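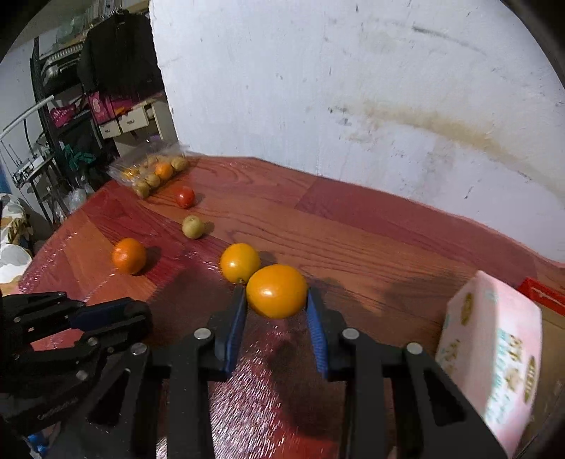

Search this book Go

Chapter 2
Sorting and Packing Mixed Produce

Small growers seldom sell one kind of fruit at a time. A mixed tray, made up by hand at a table, remains a common way of offering produce at local markets. This chapter sets out how such a tray is planned and filled. It builds on the account of storage in Chapter 1 and uses the same two sites, the Vasorlow packing room and the Mockus market hall.

By the end of the chapter, students should be able to sort mixed produce by size and firmness, choose a tray of suitable depth, and place each piece so that it does not bruise the next.

2.1 Sorting before packing

Sorting begins on a clear stretch of table. Large fruits such as oranges are set apart from small ones such as kiwis and cherry tomatoes. Pieces that are still in their bag may stay there until they are needed - a clear bag allows the packer to judge the contents without opening it. Each piece is then turned once in the hand and checked for soft spots, cuts and mold.

Color is a weak guide to ripeness in citrus. Tõnu Lukoševičius, whose records from the Vasorlow room cover 1,018 trays packed in October, found that over 70 of them had been sorted by color alone. These trays were returned more often than the rest.

2.2 Filling the tray

A shallow cardboard tray suits a single layer. The largest piece is placed first, and smaller pieces are set in the spaces left by it. Round items roll, and a tray that is only partly filled should be moved slowly and kept level. 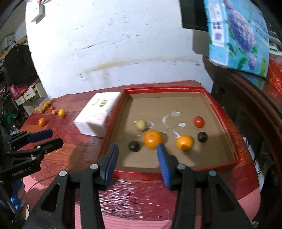
Figure 2.1 Round items of several sizes and colors in a shallow cardboard tray.

Pieces should rest beside one another without pressure. Where a gap remains, it may be filled with a small item or left open - paper filling is treated in Section 2.4. The Nitow tray used in the exercises holds 200 cherry tomatoes or a much smaller number of oranges, and students should note how quickly the count falls as the size of the fruit rises.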